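# Chapter 2: Licensed Fan Apparel and the Retail Buyer
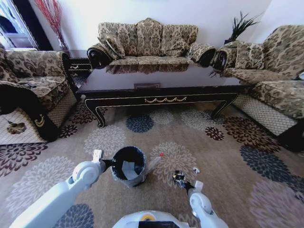

A license is a promise made to the fan before it is a contract with the league, Zihan Wan told the buyers at Stirnlow, and a shirt that fades in January breaks that promise. The remark introduces the subject of this chapter: how team names, crests and player names come to appear on clothing, and what the seller owes to each party.

Licensed apparel usually involves two separate grants. The club or league controls the crest and colors. The player, or a body acting for the players, controls the name and likeness. A garment that carries both needs both permissions - a point that new sellers often miss.

Consider the Fledside adult jersey. Bivell, the manufacturer, ordered a first run of 600 pieces under a club license. Inspection passed 585 of them. The remaining pieces had crests outside the approved color range and could not be sold under the club's name, even at a discount. About 43 of the approved jerseys were later printed with the name Malý, which required a further agreement.

Section 2.1 sets out the terms commonly found in a club license. Royalty rates and minimum guarantees are treated in Section 2.2.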